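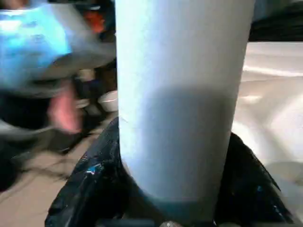
Wrist view, white cylinder dead ahead with black wrinkled material bunched at its base.

Kirui planner gallery – April 29, 2026

Welcome back to the Kirui pages! Kirui is our open motion planner for two-arm robots, and this spring we've been rewriting the part we love most, the bit that decides what to do when the camera gives it something shiny, creased or blurred. Ye-rin Han wrote the new perception filter and Wendelin Fankhauser rebuilt the scheduler under it, so both arms now share one clock (finally!).

Close views like the one at the top are great test material. A smooth pale surface gives the depth matcher very little to hold on to, and a person in a light blue shirt moving past on the left smears right across the background. The old filter threw out the whole image in cases like that. The new one masks the fast-moving part and keeps the rest, and it does it in up to 80 milliseconds on our small onboard computer.

The arms get a fresh plan every 200 milliseconds. We replay 124 saved runs each night against the latest build, and Arnard, our log viewer, lines up the joint angles with the camera streams so you can scrub through both together. I could lose a whole evening in there – and I have.

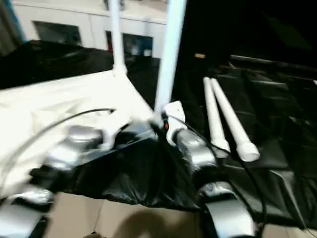 Araba Bawa wrote in to ask if the cloth model could run without the shared clock, as her own setup has two controllers that drift apart after a few minutes. Yes, it can! Turn on loose sync in the settings file and keep the drift under 7 milliseconds. Past that the planner slows both arms down until they agree again.

White fabric and glossy black sheeting, with both arms in view and plenty of blur. Folds are the hardest thing we plan around, and the next release gives them their own cost map. It's due in August.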